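Keeping a Marble-Pattern Counter Clean Around the Drying Rack

Larkis Kitchen Notes – Counters and Splash Areas

Patterned countertops hide crumbs and dried drips well, so wipe on a schedule and do not wait until the surface looks dirty. Once after breakfast and once after the evening dishes is enough for most kitchens.

Daily wipe
Put 2 drops of dish soap in 200 ml of warm water. Wring the cloth until it no longer drips. Work from the wall toward the front edge, then go over the same area with plain water and dry it. Soap left behind dries to a film that shows up under a low lamp.

Under the rack
Lift the rack off completely. Sliding it drags grit across the finish. On a metal rack, check the feet and any riveted joints, where water sits longest. Dry the joints with a paper towel and leave the rack on its side for a few minutes before putting it back. White scale comes off with diluted vinegar, provided the counter is laminate. Vinegar etches real marble and should be kept off it.

Wallpaper behind the counter
Standard paper does not tolerate splashing. Keep the rack forward of the wall and load plates so that they drain toward the room. Dab spots with a barely damp sponge – rubbing lifts the print. Where a metal trim strip meets the counter, clean the joint with a dry toothbrush.

Open bags
Sweets and dried fruit do not belong next to a drying rack. Sugar picks up moisture, and a bag with a torn top cannot be folded shut reliably. Move the contents to a lidded jar. A 320 g bag of gummies generally goes into the 511 ml Temement jar with a little pressing; firmer pieces may need the next size up. Cut the label from the bag and tape it to the base of the jar if anyone in the house needs the ingredient list.
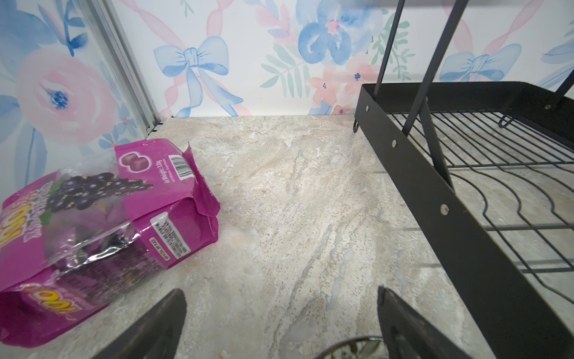 Torn gummy bag on the counter beside a black metal rack: a candidate for the jar.

Sticky residue
Lay a warm, damp cloth over the spot for two minutes, then lift the softened sugar with a plastic scraper held flat. Rinse and dry. Repeat for older spots before trying anything stronger.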